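4. What people keep on the bed, and why it stays there

4.1 The top layer

When we began the home visits in September, we had expected to spend most of our time talking about mattresses and pillows, as the earlier surveys of household bedding had done. Our hosts had other ideas. Again and again the conversation drifted to whatever lay on top: the spread, the throw, the cotton sheet handed down from an aunt, the big printed cloth that had started life as a curtain. Of the 239 households that completed the diary, 58 told us that the uppermost cloth on the main bed was older than anything else in the room, and a good many of those hosts were eager to tell us how it got there (sometimes over a second pot of tea, for which we remain very grateful).

We use the term "top layer" for any cloth that is spread over the bedding during the day, whether or not anyone sleeps under it at night. The term came out of a long afternoon's coding session with Lakmal Ekanayake, and it replaced "bedspread" in our notes once we realized how few of our hosts used that word. Most simply said "the cover" or "the flowered one." One woman in Gamage, the smallest of our study towns, called hers "the good one" all the way through a two-hour interview, and it was only near the end that we learned there was no other.

Figure 3. A floral cloth spread over a bed with layered fabrics.

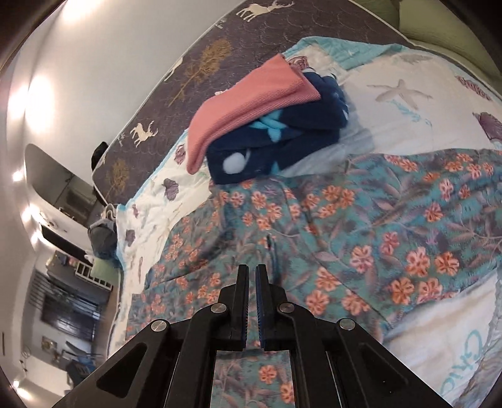
Pattern came up far more often than warmth. In the open part of the diary, where people could write whatever they liked, we collected 2,725 separate remarks on bedding, and those on color and print made up the largest group by a comfortable margin. Flowers were the clear favorite. Hosts spoke of them as cheerful, as forgiving of stains, as something their mothers would have picked. Several said that a busy print let them get away with washing the cloth less often, and they said so without any embarrassment at all, which we found rather charming and which also fits with what Solveig Lindholm noted in her earlier work on tablecloths in Trultby.

We should say a word about how these remarks were sorted. Anoma Ranasinghe and Afonso Paiva each read the full set on their own, and then met to talk through the ones they had placed differently. A remark such as "it hides everything" could belong under care, under pattern, or under both, and in the end we let it sit under both. Readers who prefer tidy categories may find this a little loose. We tried a stricter scheme at first and found that it threw away just the sort of overlap our hosts seemed to care most about.

4.2 Layering through the year

A second theme was the slow build-up of cloths as the nights turned cooler. Very few people described buying anything new for the season. They went to the cupboard, or the chest on the landing, and added what was there - a thin blanket first, then a quilt, then something heavier if the house was drafty. The order mattered a great deal to some families. In one home the grandmother's quilt always went second from the top, where it would be close to the sleeper but safe from the dog, and a visiting cousin who had put it on the outside was still being teased for it years later.

Prasanna Sheikh, who carried out the visits in the hill villages, found that layers also marked who was expected. An extra cloth folded at the foot of the bed might mean a child coming home from college, or a sister staying on after a wedding. In about 40 of the diaries we found entries of this kind, often only a few words long: "put the green one out for Mina," or "took two off, boys gone back." We had not asked about visitors, and the question has been added to the diary for the next round.

Taking layers away was written about much less. Spring entries tend to be short and practical, and mostly concern drying weather. Where a cloth was retired for good, it usually moved to another use within the same house, and we take up those second uses in Section 5, along with the mending records from Triltar.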